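The Night Bus to Celtville

She got on at Cerneson with the wrong shoes and thirteen dollars. Raining. The driver didn't look up, just held his hand out for the ticket and gave it back with a rip in it.

Eleven hours to Celtville if the pass was clear. It wasn't going to be clear. Everyone at the depot had said so, the woman with the mop had said so, twice.

She took a seat on the left near the back where the heater worked. Coat over knees. Bag between feet. In the bag, her mother's letters, a jumper, a torch with no batteries, half a sandwich from the place on the corner that was closing anyway. She hadn't told anybody she was going. She had left the key under the blue pot and then gone back and moved it under the other pot, as though that was somehow more final.

Oh, and the dog. She'd left the dog with the people downstairs. That was the bit she wasn't going to think about till at least Privero.

The road went up. Dark paddocks, then no paddocks, just trees and the reflectors on the posts coming at them one at a time. A man across the aisle slept with his mouth open. Someone up the front had a radio going very low, footy or a church service, hard to tell, a lot of shouting and then a lot of quiet.

What would she say to him. She'd practised. She'd practised in the shower and at the sink at work with the tap running so no one would hear. Dad, I got your letter. Dad, I didn't get your letter. Dad, it's me, which was probably the best one because he might not know, after all this time, he might open the door and think she was selling something.

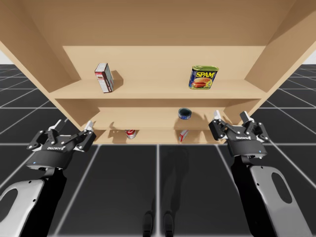

Privero at ten to two in the morning was one street and a servo. The driver said fifteen minutes and he meant it, he was already looking at his watch. She went in out of the rain. Lights so bright it hurt. The boy on the till had his chin on his fist and there was hardly a thing left to buy, the truck hadn't made it over the pass, he said, might be tomorrow might be the day after. She stood in front of a pale wooden shelf unit with five bits of grocery spread over three levels and tried to work out what you bring a man you haven't seen since you were nine. You couldn't turn up with nothing. Her mother had drummed that into her. You never go to a house with your arms hanging. But flowers, at that hour, to him? He'd laugh. Or he wouldn't laugh and that would be worse.

"You right?" said the boy.

"Just looking."

"Not much to look at."

She thought about the caravan. That was what she had of him really, one summer, the caravan at the lake and the rain on the roof of it exactly like this rain. He couldn't cook. He had one pan and he'd fry whatever it was until the edges went black and put it on white bread with too much sauce and they'd eat standing up in the doorway watching the water. He used to sing the name of whatever was in the tin. Made-up tunes, a different one every night. Her mother inside with her book saying for heavens sake, the pair of you.

She hadn't remembered the singing in years. It came up all at once, and she had to look hard at the floor.
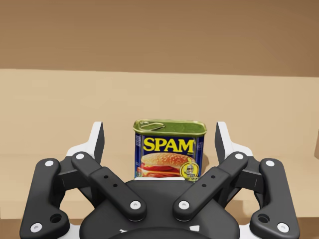
Outside the bus gave two blasts on the horn. She paid with the ten and didn't count the change. The boy put it in a paper bag for her even though she said don't worry, and he said mind the step, it's slippery, and it was.

Back in the seat the heater had gone off. She held the bag in her lap with both hands. The man across the aisle had woken up and was peeling a mandarine, and he gave her half without asking, and they ate it in the dark not talking while the bus ground down into first.

They sat near the top of the pass for a long time. There was a tree across the road and men in orange with saws, and the driver got down to smoke and watch them. 300 metres more and you could of seen the lights of Celtville, he told them when he climbed back in, wet through. Pretty, at night. Well, not tonight.

She slept after that. She didn't mean to. When she woke it was grey and they were in the town, a real town, wet roofs, a bakery with its door open, a kid on a bike with no hands.

She knew the street from the envelope. She didn't know it'd be so short. The house had a green gate and a light on in the kitchen already, and somebody moving about behind the curtain, slow, a big slow shape reaching up for something.

Dad, it's me.

She put her hand on the gate. It stuck, and she had to lift it a bit to get it open, and from inside the house she heard the kettle start.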